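31. Dezember 2025

Letzter Tag im Jahr, und ich sitze über der Beschaffungsliste. Alle anderen sind seit gestern weg. Bis morgen wollte ich Baltazar meine Meinung zum Angebot von Hevlow schicken, und ich merke, dass ich seit zwei Stunden lieber die Schublade mit den Inbusschlüsseln sortiere.

Der Stand: Hevlow bietet uns eine zweite Station an, wieder zweiarmig, wieder mit Gestell, Kameras und Rechner. Im Anschreiben steht, wir könnten damit "die Kapazität im ersten Quartal verdoppeln". Den Satz habe ich unterstrichen und ein Fragezeichen danebengesetzt. Welche Kapazität? Wir haben die eine Station, und die ist nach meinem Kalender im Dezember an 9 Tagen überhaupt gelaufen. An den übrigen hat jemand auf ein Teil gewartet, oder auf jemanden, der das Teil einbaut. Wenn ich das verdopple, habe ich doppelt so viele Leute, die warten.

Refugio sieht es anders. Sie meint, gerade weil eine Station ausfällt, brauche man zwei. Das ist kein dummes Argument, und ich habe ihr am Telefon nicht so gut widersprochen, wie ich es jetzt auf dem Papier könnte. Zwei Stationen desselben Herstellers mit denselben Greifern fallen nämlich wegen derselben Ersatzteile aus. Dann steht beides, und wir zahlen zweimal Wartung.

Vorhin bin ich noch einmal die Aufnahmen durchgegangen, um mir klarzumachen, worüber wir eigentlich reden. Teller, Klotz, ein dünnes Stück Werkzeug, viel mehr Requisiten braucht der Ablauf nicht.

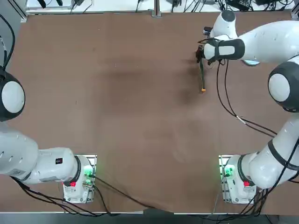
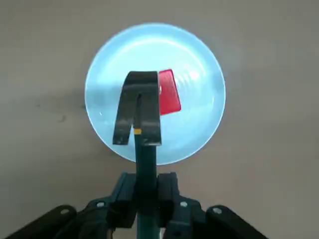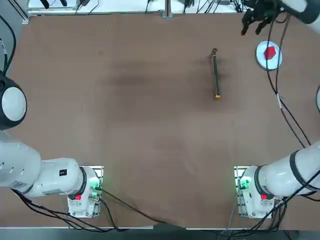 Mein Hauptproblem mit dem Angebot ist die Liste der Dinge, die nicht drinstehen. Kabelführung: nicht drin. Ersatzfinger: ein Satz, danach "auf Anfrage". Schulung: ein halber Tag, online. Beim ersten Kauf haben wir das alles für Kleinkram gehalten, und der Kleinkram hat im ersten Jahr mehr Abende gekostet als die Arme selbst. Ich habe in meinen alten Notizen nachgesehen, die erste Klage über Kabel ist vom März. Da stand der Tisch noch keine drei Wochen.

Dann das Angebot von Birkovska, das Baltazar gern übersieht, weil der Vertreter am Telefon so brummig war. Birkovska verkauft uns keine Station, sondern repariert und rüstet um. Man schickt den Greifer ein und bekommt ihn nach 21 Tagen zurück, so steht es jedenfalls da. Auch daran glaube ich erst, wenn ich das Paket in der Hand halte. Trotzdem wäre mir ein zweiter Greifer im Schrank und ein Vertrag mit Birkovska lieber als ein zweiter Tisch im Raum. Wohin mit dem zweiten Tisch, hat übrigens auch noch keiner gesagt. Neben den Schrank passt er nicht, ich habe nachgemessen, und vor das Fenster darf er nicht, wegen des Lichts.

Alvarado habe ich gestrichen. Die Preise waren freundlich, aber auf meine Frage, wie lange sie Ersatzteile vorhalten, kam ein Prospekt. Ich habe noch einmal gefragt, da kam derselbe Prospekt.

Bleibt die Frage, was wir überhaupt können wollen. Im Antrag von Hidley, von denen ja die Hälfte des Geldes kommt, steht "robuste Handhabung von Alltagsgegenständen". Klingt nach Küche und Werkstatt. Ich habe mir für den Antrag im neuen Jahr einen Satz notiert, der ehrlicher wäre, und ihn gleich wieder durchgestrichen, denn den finanziert niemand. Refugio hat vorgeschlagen, wir sollten uns an einer Zahl festhalten: 200 Durchläufe hintereinander mit immer derselben Aufgabe, ohne dass einer von uns eingreift. Wenn das die alte Station schafft, reden wir über eine neue. Ich würde mit 100 anfangen und bin nicht sicher, dass wir die sehen. Baltazar findet das kleinlich. Er sagt, man könne nicht mit dem Einkauf warten, bis alles funktioniert, sonst kaufe man nie etwas. Mag sein. Ich habe aber noch den Keller vor Augen, in dem die Sachen stehen, die wir gekauft haben, bevor etwas funktionierte. Der Scanner zum Beispiel. Und der Wagen, auf dem der Scanner steht.

Vorläufig schreibe ich also auf:

Zweite Station von Hevlow: nein, frühestens nach dem Sommer wieder ansehen.
Ein Ersatzgreifer, dazu Finger auf Vorrat: ja, sofort.
Kabelführung: ja, und zwar gekauft, keine Bastelei mit Kabelbindern mehr.
Wartung durch Birkovska: ein Jahr zur Probe, kündbar.
Neue Tischplatte: offen. Refugio will eine matte, hellere. Ich weiß nicht, ob das etwas bringt oder nur besser aussieht.
Beleuchtung: erst messen, dann bestellen. Diesmal in dieser Reihenfolge.

Bei der Summe komme ich deutlich unter das, was Hidley freigegeben hat, und das wird das nächste Ärgernis. Geld, das man nicht ausgibt, bekommt man im Jahr darauf nicht mehr. Baltazar wird genau damit kommen, und er wird recht haben, was die Regeln angeht. Man könnte den Rest in Arbeitszeit stecken, in eine halbe Stelle für jemanden, der sich um die Station kümmert und um sonst nichts. Ob der Topf das zulässt, muss ich nachlesen. Letztes Mal hieß es, Personal sei kein Gerät. Ich habe damals gelacht.

Draußen knallt es schon, dabei ist es erst kurz nach fünf. Die Mail an Baltazar liegt im Entwurf, mit der Liste, aber ohne den Absatz über den Keller. Den lasse ich draußen, er hat den Scanner ausgesucht. Jetzt noch die Heizung herunterdrehen und die Milch aus dem Kühlschrank mitnehmen, die hält bis zum Fünften nicht.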